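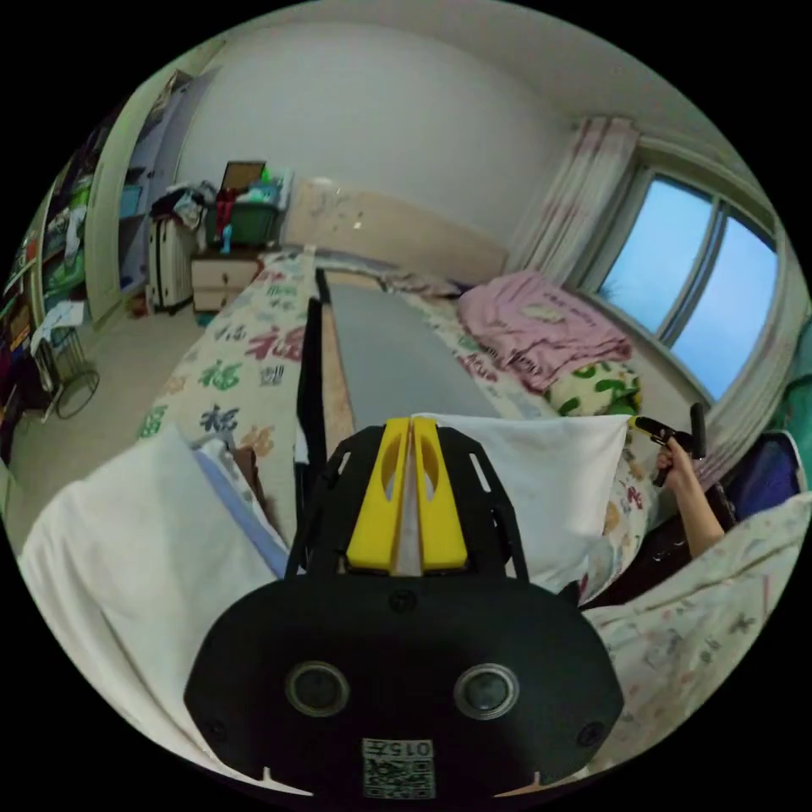
The hand-held gripper comparison at Kaushik has moved out of the workshop and into the bedroom, and the Trurkville team couldn't be happier about it. Three sets of fingers are being tried on the same body, and each gets 60 goes at the same household jobs before anyone picks a favourite. The yellow pair, with the teardrop cutouts near the tips, went first. Bedding is a tough place to start (a duvet gives you very little to grab, and pillows are worse), so it's a terrific way to learn how a fingertip behaves on fabric!

Potlow, which makes the finger moulds, has sent over a softer set and a longer one to follow. All three clip into the same frame, so a swap takes roughly 19 seconds and the session hardly slows down. 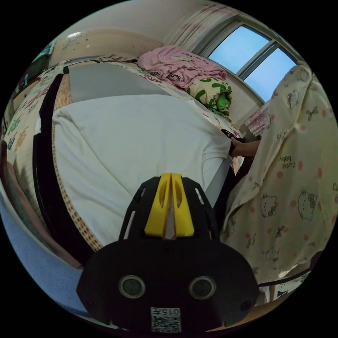

Corners and hems are getting most of the attention for now. Thin cotton asks for a light, even pinch, and the team wants to know which fingers can hold it without bunching the cloth. Fasholm is writing the controller settings and will tune the grip force for each set separately. The same jobs will be repeated with the softer fingers in August, with kitchen towels added to the list.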